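Workshop Tips for a School Robotics Club, Second Helping

Filed under: Workshop, Sheds and Back Rooms

Readers who came for the grout cleaner recipe will find it on the kitchen page. This page belongs to the Erkville robotics club, which meets in my converted garage and has taught me more about storage, tape and the lifespan of a decent screwdriver than 20 years of fixing my own gutters. Several parents have asked how we keep the place going, so I wrote down what works.

Label chargers at both ends. A label on the brick tells you which brick it is. A label on the plug tells you which of six black cables you are about to yank out of the wall while somebody's laptop is installing an update.

Store small screws in a muffin tin while you work, and in lidded jars when you stop. The muffin tin has no lid. We learned this on the garage steps, and I still find M3 screws in the flower bed.

Keep a magnet in a sandwich bag. Sweep it over the floor, turn the bag inside out, and the screws come off in one clump. It won't pick up brass, aluminum or plastic spacers, so you will be on your knees anyway, but for less time.

Masking tape is for marking, electrical tape is for insulating, and duct tape is for the judge to frown at. At last year's Sirkcombe meet, a team had its arm held on with the silver stuff and lost 2 points for workmanship. I won't say which team. We have since bought zip ties.

Batteries go home in a metal ammo can with the lid resting shut and unlatched. Charge them on the concrete floor, away from the curtains, with a grown-up in the room. Put a dab of red nail polish on any pack that has gone puffy, take it outside, and drive it to the recycling drop-off that same week. It should not spend the winter on a shelf next to the paint thinner, where I found ours.

Practice on the screen first

Half of our season now happens in simulation, and I was against it. A garage is for sawdust. Then I added up what we'd spent on replacement servos and wheels the year before, which came to $1,267, and I became very open-minded.

The simulator runs on secondhand desktops, and the students build their own practice worlds in it. They choose the floor, the objects and the point of view. Given complete freedom over the laws of nature, they spent the first two meetings on flooring. I have remodeled two bathrooms and never saw that much passion over tile.

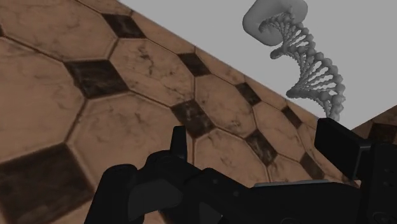
Simulator view over the gripper: tan octagons, dark diamonds and a gray DNA model.

The DNA is what happens when you let teenagers pick the object. I had suggested a block. If you're setting up something similar, I'd still begin with a block, then a can, and let the double helix be dessert. Anything with rungs and a twist gives you an argument over where a gripper should take hold, and ours ate most of an evening.

A few housekeeping rules for the computer side:

Save under a new name every time. "Floor_final" is a lie. So is "floor_final_2". We use the date followed by the student's initials, and now we know whom to ask.

Check where an object sits from a second camera angle before you blame your code. From one view, a thing hanging over the floor and a thing well behind it can look like neighbors. Sinan Yüksel, who teaches shop at the high school and handles our programming nights, makes everyone orbit the view once before raising a hand. The number of raised hands has dropped off nicely.

Plain floors are easier to work with. A busy pattern is handsome, but if you're teaching a program to find things by color, try it on a boring gray floor first and bring in the marble look later.

Vacuum the computers. Ours live in a garage. In October I opened the one we call Deng (each machine is named after a student's former hamster, fish or, in this case, tortoise) and took out a pad of lint you could have sold as insulation. Unplug it, hold the fan still with a pencil, and use short bursts of canned air. Do this outdoors, upwind.

Back at the real bench

Cover the bench with a cheap hollow-core door laid flat on sawhorses. When the top gets too scarred, flip it. When both sides are ruined you have a ruined door, and you can cut it into ramps.

Old bath mats make fine parts trays for anything round. The loops stop wheels and bearings from rolling – so does a towel, though towels get borrowed for spills and come back crunchy.

For stripped screws, lay a wide rubber band over the head and press the driver through it. Turn slowly. If that fails, cut a slot with a rotary tool and use a flathead. If that fails too, hand it to the quietest kid in the room. I can't explain the results.

Do your printing at night if the printer shares a circuit with a space heater. Ours does. The Civach bracket, named for the street it was designed on, has been printed nearly 70 times, and a good share of those attempts ended at the moment somebody got chilly.

Put snacks on a separate table, on the far side of the room from anything with bearings. Orange cheese dust is a lubricant for about a minute and then it's a glue.

Next up is a page on quieting a shop vac, as requested by my neighbor, in writing.

Last updated Feb 1, 2021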